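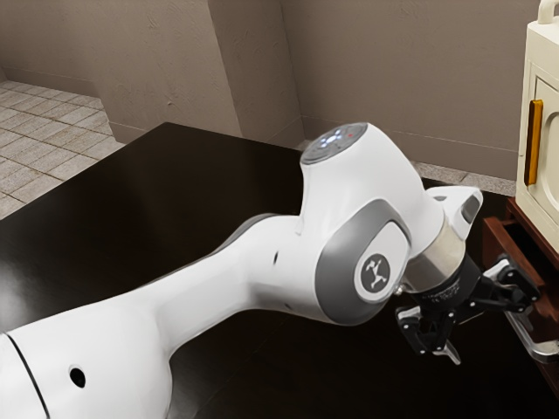
Arm taking over the drawer testing, what happens to our jobs?

Posted by benchside_nurnholm, Jul 23, 2023

I work in the test room at a furniture maker in Nurnholm. There are 2 of us on my shift. A big part of the job is opening and closing drawers and doors by hand, writing down when something starts to stick, and tightening or swapping handles. A full run on one drawer is 1,000 openings. You get a sore wrist and you get to know the furniture very well.

In April we were told that a robot arm will take over the repeat openings. The supplier is Eyvindsson and they are setting it all up in simulation first. We have been sent the views and asked for comments before anything is bolted down. 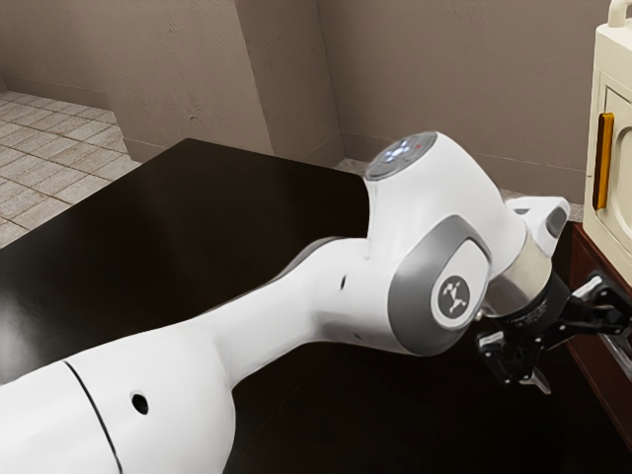

Simulated view of the arm at the cabinet, gripper fingers spread near the long silver handle.

Management say no jobs will go, but our job titles will change to "test technician" and there is nothing in writing about pay or hours. We have also been told we will "supervise" the arm, without anyone saying what that means. Has anybody been through this? What should we be asking for, and is it worth commenting on the simulation when neither of us knows anything about robots?

Posted by old_runner_bean

Same thing at our place in Stallaston, except ours was hinges. Yes, comment on the simulation. You know the furniture and they don't. Our supplier had every handle fitted dead straight and every door hanging true, and the real ones are never like that. We gave them a list of 110 faults from our old notebooks and they used most of it to change how the arm approached the handle. It took us two afternoons and was well worth it.

Things I would look at in your views:

How much room the fingers have beside the handle, and what they might catch on the way in.
What is standing on top of the cabinet and whether it could shift when the drawer is pulled.
Where a person stands to clear a jam. Ours had been forgotten completely. 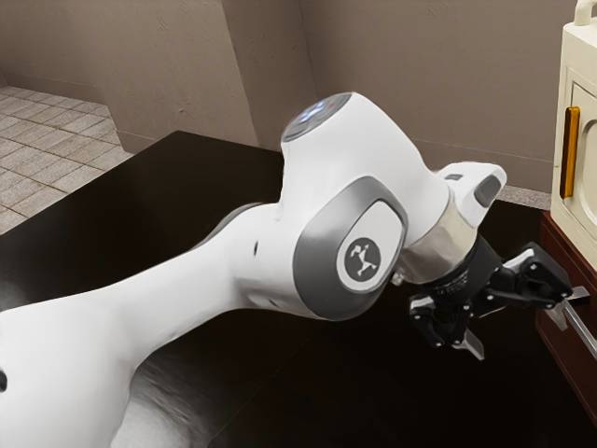
Another of the views from the original post. The cream appliance is sitting on the cabinet, right next to the arm.

As for the work itself, my wrist is better. The day is quieter and I miss the chat a bit. I now set up the runs, check the log and inspect the drawer at set points. The machine counts very well but it never told us that a runner sounded rough. At 3,677 openings I heard one going from across the room and the log had it down as normal. Ask for those hand checks to be written into the procedure, with time allowed for them, or they will get squeezed out.

Posted by clindomthorpe_rep

Get it in writing. I'm a workplace rep and the title change is the bit I would worry about. Ask for the new job description before you agree to the title. It should say who can stop the arm, who restarts it, what training you get and whether that training is in paid time. Ask what happens to your pay if the arm is down for a week and you are back to doing it by hand. 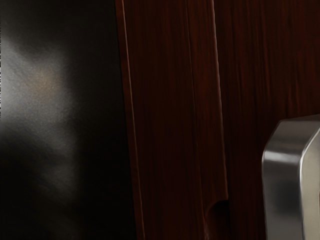

Also ask who answers for the result when a unit passes on the arm and then fails at the customer's. If your name goes on the test sheet you need the right to fail a drawer on your own judgement, whatever the log says. We had that left vague for months and it caused more arguments than the pay did.

Posted by tinpot77

they always say no jobs will go. update your cv just in case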